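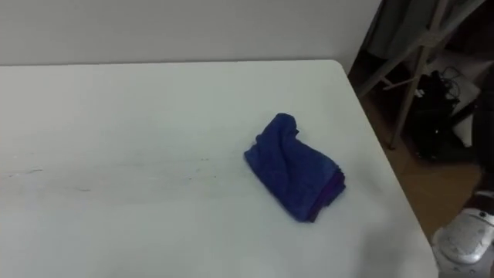
Search this notebook
Home Entries Parts Bench log People

July, started 9:40

Table wiping again. Brendan wants a yes or no on whether the Parry arm can be left to clean a work table between jobs, and I keep giving him a paragraph. So I'm going to write the paragraph down once and point at it.

Setup as last time: white table, blue cloth, Larow arm, Pallovitz controller with the June settings. No spray. I took the spray out after the mess with the trigger bottle and I don't want it back until the dry pass is worth something.

Passes logged since we started counting: 121. Passes where I'd have put the cloth down and walked away satisfied, if a person had done it: 33. Brendan says that is better than a quarter. It is. I would not keep a dishwasher that cleaned better than a quarter of the plates.

What goes wrong is nearly always the same thing. The cloth bunches. Once it's in a lump the arm is pushing a knot across the table with a contact patch the size of a coaster, and what you get is gray streaks and specks in a band across the left half. The planner has no idea. As far as it's concerned the path was covered, and it reports coverage at 99 percent. Coverage of what? It means the wrist went where it was told.

I'd like that number taken off the display or renamed. Brendan has shown it to two visitors already.

Tried by hand at 10:15, same cloth, folded in four. Twelve seconds, and I was drinking coffee with the other hand. Arm's best time is 72 seconds and that leaves out picking the cloth up, which it misses if the hem is underneath.

Things I changed this morning:
- lowered the press force one notch (less bunching, more streaks, call it even)
- started each stroke from the right edge instead of the left. The lump forms later. It still forms.
- tried the Brellska flat pad in place of the cloth. Wiped fine! But it can't do the rounded corner, and it doesn't fold, so there goes the whole reason for using a cloth. A flat pad on a fixed path is a squeegee and we could have bought one.

The refolding routine I didn't run. It worked four times in a row in the spring and everybody got excited, me included. Then we swapped the thin cloth for the thick one and it has not worked since. I don't count a skill that belongs to one particular cloth.

To be fair to the thing: it doesn't drop the cloth off the edge any more. In May it did that constantly. And it stops properly if you put a hand in, every time I've tried, which matters more to me than the streaks.

11:30. Brendan Mac Suibhne came by, read this over my shoulder, says I'm grading it against a person and should grade it against a table that doesn't get wiped at all. Maybe. But the table does get wiped, by whoever needs it next.

Answer for the summary sheet: no, not unattended. Ask again when it can tell flat from bunched.

To do
- before and after pictures under the same light, so the streaks can be scored instead of argued over
- ask Larow whether the wrist force reading can be logged faster, the lump ought to show up in it
- buy more of the thin cloths, if only to know
- cable bag off the floor

This site uses cookies to keep you signed in. Accept / Settings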